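Granduvum to add 200 neighborhood grocers to its ordering app

Grocery wholesaler Granduvum plans to bring 200 more independent food stores onto its ordering app, Jorkura, by the end of spring, the company said Thursday. The stores are mostly small family-run shops that now place their orders by phone or through a sales rep who visits once a week.

Jorkura lets store owners order stock from the Granduvum warehouse in Florside and offer the same goods to their own customers for home delivery. The app has 2,417 stores signed up, most of them within a day's drive of the warehouse. The new group would take it into the river towns to the south, where the company has sold very little until now.

"A lot of these owners are at the cash-and-carry before the sun is up, and then they open the store and work until nine at night," said Mayuree Thammasiri, who heads the Jorkura business. "If the order comes to the back door by opening time, they get that morning back."

Stores that join will pay no sign-up fee. Granduvum makes its money on the goods it sells through the app and takes a 3 percent commission on home delivery orders placed by shoppers. The commission will be waived for the first six months for stores in the new area. Owners can leave the program at any time but must return the barcode scanner they are lent when they join.

Orders sent in by 6 p.m. will be delivered the next morning. Packaged goods, cleaning supplies and drinks will be available from the first day. Fresh produce will follow once a second cold room is running at the Florside site. Granduvum did not give a date for that and said the electrical work was still out for bids.

The wholesaler has also leased a smaller building in Horrocks, a former furniture outlet close to the highway, to use as a transfer point. Trucks will unload there overnight and vans will take the orders on to individual stores. The company expects to hire drivers and loaders locally and said it would post the jobs next month.

Reaction among store owners has been mixed. Jintana Meesuk, who runs a corner grocery in Horrocks, said she had been through a demonstration of the app and found the ordering side easy to use. She was less sure about home delivery.

"My customers live on the same four streets as me," she said. "They walk in. What I want is a better price on rice and cooking oil, and I want to know that the price I see at night is the price on the bill."

She said she would probably sign up for ordering only, an option the company allows. Stores on that plan do not appear in the shopper version of the app and pay no commission.

Other owners have asked about credit. Many buy from local distributors who let them pay at the end of the month, and Jorkura currently asks for payment on delivery. Thammasiri said a two-week credit plan was being tested with a small number of stores in Florside and could be offered more widely if late payments stayed low. She declined to say how many stores were in the test or which lender was involved.

Prices on the app are set once a day, at noon, and hold until the same time the following day. Granduvum said it would keep that schedule in the new area.

Sales staff will begin visiting stores in Horrocks next week and move on to the smaller towns after that. Owners who do not want to wait for a visit can register at the transfer point, where a desk will be open on weekday mornings. They will need a copy of their business license and a bank account in the name of the store. 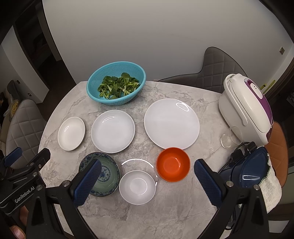
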